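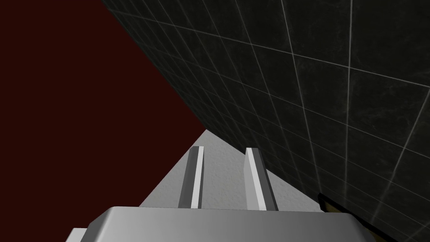 Vilard open day, Flindonent, December 2025

I went to the open day with low expectations and stayed 14 minutes past closing. The morning was mostly simulation. Mawar Nair, who leads the training group, gave each visitor a turn at driving a two-finger gripper in their Dinsa software, in a virtual room with a dark tiled wall and a dark red area beside it.

The controls are easy to learn. I had more trouble with depth, as the view from the gripper is narrow and the pale surface has few marks to judge distance by. A second view would help beginners very much.

The real arm came after lunch. It was good, but 70 people were standing in front of it and I saw mainly their shoulders – please put it on a higher platform next time. The printed guide has 2 pages and skips the colour settings completely.

Entry was free and parking at the Venley side was simple. I would go again in April, if they repeat it, and I would book the early group.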